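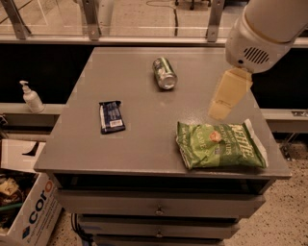 A robot gripper over a bag of chips, with a soda can and a candy bar also on the cabinet.

Plurnon says snack sorting can be taught in an afternoon

April 2, 2024

Plurnon, a small automation firm, says its new Cluveo software lets office staff teach a robot to pick up and put away snacks with no programming. A person steers the arm by remote control, repeats the job 200 times, and the system is supposed to take it from there.

The claim deserves a closer look. Those 200 runs cover one cabinet and 3 items. Swap the candy bar for a different one and the company recommends more demonstrations, though it would not say how many. Nor would it give a success rate for the arm working alone.

"People hear 'teach' and think of a child who sees something twice," said Milovan Ristić, who has trained remote operators for warehouse robots. "A lot of this is copying. Move the cabinet and you find out how much."

Ristić also questioned the labor involved. By Plurnon's own count, a practiced operator needs nearly 2 minutes per run, resetting included. That comes to more than six hours, a long afternoon by most standards. Chip bags are a particular headache, he said, because they fold differently every time they are grabbed.

Plurnon said a trial at the Cevov office building will start in July. Results will be shared "when appropriate," according to a company statement. It gave no price.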